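3.2 Workcell build

The second cell was put together in a shared workshop, on a butcher-block worktable that was already in the room. We call the cell Plita in the rest of the paper. Two arms are mounted on opposite sides of the table and reach inward over the same area. Each arm sits on a dark rail that runs front to back, so the base can be moved without drilling new holes in the wood.

The task set, Clolter, uses flat cases and clear containers. We chose clear plastic on purpose. It lets the wood grain through, it picks up glare from lamps, and the arms show up in it as dark reflections. Our first controller, Jostetance, was tuned in February on matte blocks and had never been run on parts like these.

Views were taken from fixed positions and from the wrist. Image sizes were reduced before training, and no view was corrected for glare. 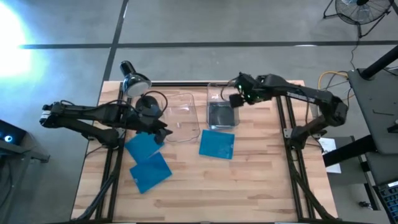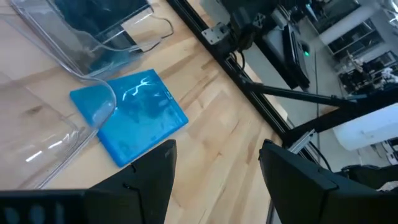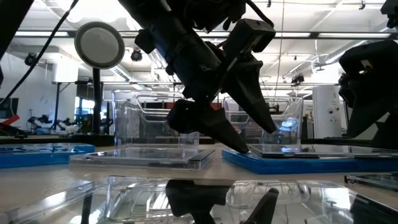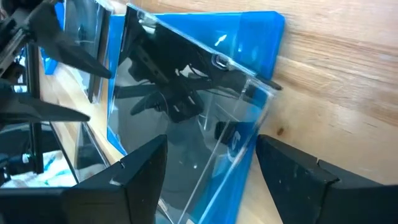

Figure 5. The Plita cell with blue and clear plastic parts on the table.

Cable routing took longer than the mechanical work. The first layout pulled on the wrist connectors at full reach, and we rebuilt it with more slack — this cost us 8 days. The rails were then locked and the camera poses measured again.

We ran 50 trials per controller, with a time limit of 15 seconds for each grasp. Parts were put back by hand between trials, with no template, so start poses vary. A trial was stopped if the two arms came into contact. The Shearer baseline was run on the same table with the same limits, and its results are given in the next section.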